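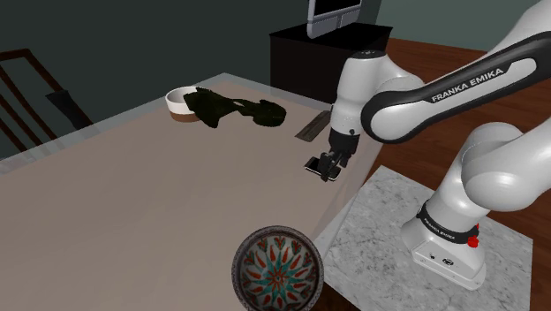 How many examples does a robot arm need before it can pick up something new? More than the project page says, and fewer of them from the same table.

I've spent my evenings since February with the Tera collection tool, which lets you generate pick and place episodes in simulation and then train a policy on them. My set stands at 2,137 episodes. A Franka arm, a tabletop, a handful of objects, and a script that shuffles everything between runs. It sounds like a lot until you look at what is in there.

Take the flat thing that looks like a phone. It's the object I care about most, as thin items lying flat are miserable for a two-finger grasp. In simulation the fingers come down over the middle and the contact model decides whether that counts. I don't trust the contact model. I tightened the friction setting a little and 13 episodes out of one small batch flipped from success to failure, with the same motions and the same starting poses. So which label was right? The policy learns whichever one I hand it.

Then there's variety, the big selling point. The shuffler moves the bowls and swaps the wall color, and you get a new kitchen or living room every so often. Fine. But Verier's write-up calls this "diverse household data," and I'd call it six rooms with the furniture pushed around. A painted bowl near the edge of the table is still a bowl the planner knows how to avoid. Crumpled cloth is a bit better, although mine never behaves like the dish towels in my kitchen, which grab on to everything.

Yuzhen Lu, who I've been trading emails with over this, thinks I'm being unfair. Her argument is that cheap examples get the arm moving sensibly and you save the expensive real ones for fine tuning. Maybe – I've heard that from the Warus people too, and they sell the expensive real ones.

What I'd like to see is one plain comparison. Same policy, same amount of training, three sets: simulated only, real only, and a mix, tested on objects that appear in none of them. Michailidis promised a table like that in the last release notes and then shipped a new viewer instead. The viewer is nice.

For now I've stopped adding episodes and I'm going back through the ones I have, throwing out any grasp I wouldn't believe if I saw it on a real arm. The set is getting smaller every night.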